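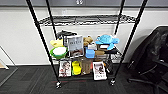
The practice shelves in the Suvbridge room, with the turquoise turtle in its usual spot.

About the Predley Group

We're a small robotics group in Suvbridge, and we work on one question: how can a robot find and pick up things on a shelf that hasn't been tidied for it? Soft toys, books, little boxes, bowls with something in them. People sort through that kind of mix without a second thought, and robots still find it very hard. We love it!

Our method is called Cisero. Most systems we tried early on wanted to name an object before reaching for it, and they froze when they couldn't decide between a toy and a bag. Cisero skips the name at first. It looks at the shelf from a few different heights, makes a guess at where one thing stops and the next begins, and then plans a gentle first touch. What the robot feels in that touch changes the guess, and the guess changes the grip.

We've now run 2036 picks with it. Of the 900 we set aside for testing, the ones with plush toys gave us our favourite result. Soft things used to be our worst group by a long way, and with the first touch added they came up level with the boxes. (We ran that test twice, as we didn't believe it either.) Books standing upright are still a headache, especially when they lean, and thin dark objects lying flat at the back of a shelf are worse.

How we work

There are 17 of us, a mix of engineers, students and one former librarian who has strong views on the book problem. We rearrange the shelves every Tuesday at 9 a.m., and whoever does the rearranging isn't allowed to run the robot that day. It keeps us fair, and it's a lot of fun to try to stump your neighbour's code.

Cisero grew out of an older project, Ekinci, which only handled boxes of one colour on a bare table. Some of that code is still in there, and we've kept the old logbooks for anyone who wants to see how far off our first guesses were.

Come and visit

We open the lab to school groups in March, for up to 4 classes. Students can set up a shelf themselves and watch Cisero have a go at it. Send us a note through the contact page with your year level and group size.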